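The Bus to Brarby

The bus from Drunthorpe to Brarby left at ten past 8 on Friday mornings, and Ellen had missed it twice that month. This time she got to the stop early and stood under the shelter with her father's coat folded over her arm. It was June and too warm for the coat. He had asked for it on the phone, and she had not argued.

The house in Brarby had been sold in the spring. He was living now in two rooms above the MacKinnon hardware store, with a hot plate and a window that looked down on the loading dock. He said he liked the noise. He had worked nights at the Stultville mill for most of her childhood and had never learned to sleep in a quiet place.

She sat on the left side of the bus for the shade. The road followed the river for a while and then climbed, and at the top the driver pulled over to let a truck go by. A woman across the aisle was eating crackers out of a sleeve. Ellen looked at her phone, read the message from her brother again, and put it away. 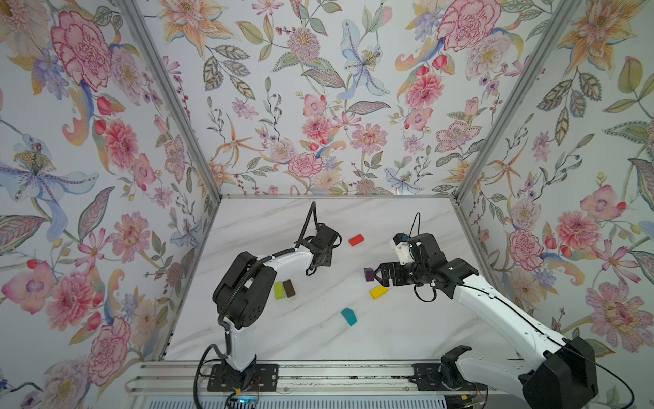
Her brother wanted the piano. That was what the message said, more or less. He had a place for it, he would pay the movers, and he thought she ought to be the one to bring it up, as she was going anyway. The piano was in a storage unit out past the fairgrounds, number 809, along with the beds and the kitchen table. Their mother had played it badly and often. Neither of the children had kept up with lessons.

At Brarby she walked up from the depot. The street door beside the store was propped open with a paint can. Her father was at the top of the stairs in his slippers before she had gone halfway.

"You brought it," he said.

"It's eighty degrees out."

"It won't always be."

He hung the coat on the back of the door and smoothed the sleeves down. Then he made coffee, which took a long time on the hot plate, and they drank it at the window. Down on the dock a boy was breaking up boxes. Her father told her the boy was slow but careful and would probably be kept on after the summer. He told her the price of roof nails. She waited until he had finished his cup.

"Daniel was asking about the piano," she said.

Her father nodded as if he had been expecting it for some time. He got up and rinsed the cup and set it upside down on a dish towel.

"It's gone," he said. "I gave it away in April."

She asked him who had it. He said the church in Stultville did, the small one, not the one with the steeple. They had come for it with a flatbed and 3 men. He had ridden along in the cab to make sure it was tied down right, and then he had stayed while they got it through the side door, and then somebody had given him a sandwich.

"You could have told us."

"I could have," he said.

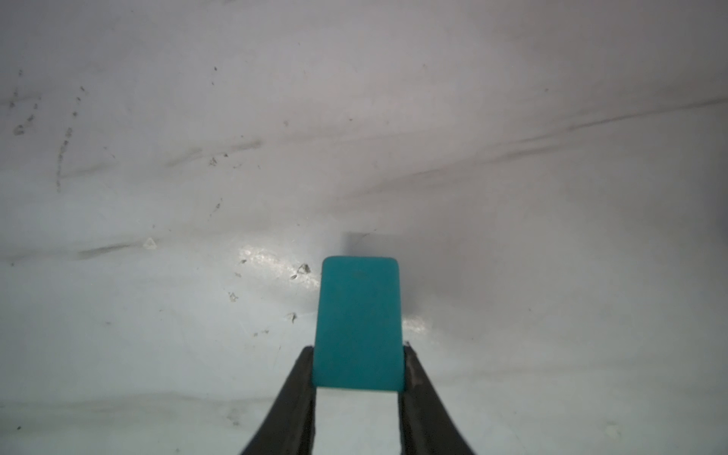
Trinidad Calvo had already told him, he went on, that children never want a thing until it has left the house, and that he should expect to hear about it by summer and say he was sorry once and then let it alone. So he was sorry, he said. He looked at her to see if that would do.

Ellen said it was all right. She tried to picture the message she would have to send, and could only get as far as her brother's name. Down below, the boy had finished with the boxes and was sweeping.

"Is it in tune?" she asked.

"Not very. They were singing over it."

She had an hour until the bus back. He wanted to show her where they kept the paint, so they went down the stairs together, and he held the rail the whole way and did not want her arm.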